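ok a thread about selling greeting cards in other people's shops, since a few of you asked after my last post and I have coffee and an hour

I started with one shop, Fastow, the little stationery place by the ferry stop. I walked in with a shoebox and a very sweaty upper lip and asked if they'd take some cards. They said yes in under a minute! I'd practiced a whole speech in the car and never got to use it

first thing I had to learn was wholesale vs consignment. wholesale: the shop buys your cards outright, usually for half of what they'll charge. consignment: the shop pays you only when a card sells, and you get a bigger cut (mine is 60/40 at Fastow, my favor)

everyone online says never do consignment. I get it, but I had 400 cards in my hall closet and zero customers, so a bigger cut of something later sounded fine to me

if you do it, get the terms on paper. how often they pay, who eats the cost of bent corners, how long the cards stay. mine is one page and we both signed it at the register while a guy waited to buy tape

paper stock!! I tried three and landed on Tô, the heavy uncoated one. it takes a pen beautifully and it doesn't do that thing where the fold cracks and shows white. it costs more. I whined about it for a month and then raised my price by a quarter and not one person mentioned it

birthday outsells everything. I want so badly for it to be my weird moth cards, and people do pick up the moths, and laugh, and put them back, and buy the birthday cake one

sympathy is second, which surprised me. plain front, hardly any words inside. I used to write a little verse in there and now I leave it blank. people want the room

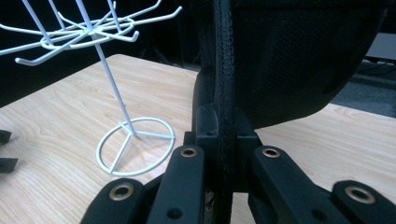
Pindalmont replied to ask whether I put a barcode on the back, because the shops near them won't even look at a card without one

good question and it depends on the shop! Fastow doesn't care, they use a price sticker and a notebook. Nurken (my second shop, the bigger one up the hill) wanted barcodes on everything before they'd place an order, so I bought a small batch of numbers and redid the backs. took me a whole evening and I put the wrong one on the moths, of course

Nurken is wholesale, btw. they order in packs of six per design, and I send an invoice, and they pay in 30 days. or 45. I've learned to send a cheerful email on day 31

sleeves: yes, get sleeves. I held out because of the plastic, then switched to the compostable kind. they're a bit crinkly and they do yellow if you leave them in a sunny window, so ask where your cards are going to live

restock before they ask you to. I drop by Fastow every 4 weeks or so with a little envelope of whatever's low, and I take back anything scruffy. those go to my aunt, who has not bought a card in 2 years

last one, then I have to go fold things. do your holiday cards in June. I know. it feels ridiculous drawing mittens in a tank top, but Nurken had already picked theirs by the time I showed up with mine last year, and I still have the box

ask me stuff, I'll answer tonight after dinner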